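Reading time: 4 minutes
Print this page | E-mail this article

Kuvero multi-fingered hand: bench review

Reviewed by Hazel Tillman, 10 April 2025

The Kuvero is an articulated hand sold as a bolt-on replacement for a parallel gripper. Clenico supplies it as a kit: hand, wrist adaptor, controller, two cables and a printed manual. The price is 2,029 euros before tax, and our kit was bought at that price through the ordinary web shop.

Fitting

The wrist adaptor went on without shims. The bolts supplied were the right length, although the hex key in the bag was soft and rounded off on the second bolt. Use your own. The controller takes its supply from a separate socket, so allow for a second cable run along the arm. There is no strain relief at the wrist end and we added a clip.

Setting up took most of a morning. The calibration routine closes each finger in turn against its stop and stores the result. It has to be repeated after every power cut. The manual mentions this only in an appendix.

Software

The Kasprzak driver is included and is the better of the two on offer. It exposes finger position and motor current, and logs both to a plain text file. The older Cladau driver still works but gives position only. Mieczysław Stępień, who ran our tests, wrote the grasp routines against the Kasprzak driver and reports one fault: a stop command sent during calibration is ignored until the routine ends. Clenico has confirmed this and promises a correction in July.

Reaching into boxes

Most of our testing was on picking from open containers, the job Clenico advertises. Flat, rigid trays are easy. Used cardboard is harder — flaps lean inwards or outwards, edges fray, and the fingers must pass between them before they can close on anything. We put soft cloth under the work, so that a box was free to shift if the hand caught it.
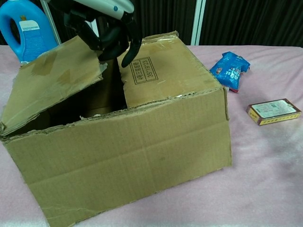 Results

Over 10 runs with a used carton the hand caught a flap in 2, both times with the outermost finger. A narrower starting posture cured it. Small packets were held securely once gripped, but very thin items lying flat on the bottom were often missed. Motor current is a usable sign of contact, though it is noisy below a light touch.

Verdict

Good mechanics, adequate software, poor manual. Worth the money for mixed objects in awkward containers. For uniform cartons a parallel gripper is cheaper and quicker.

This site uses cookies. By continuing to browse you accept our cookie policy.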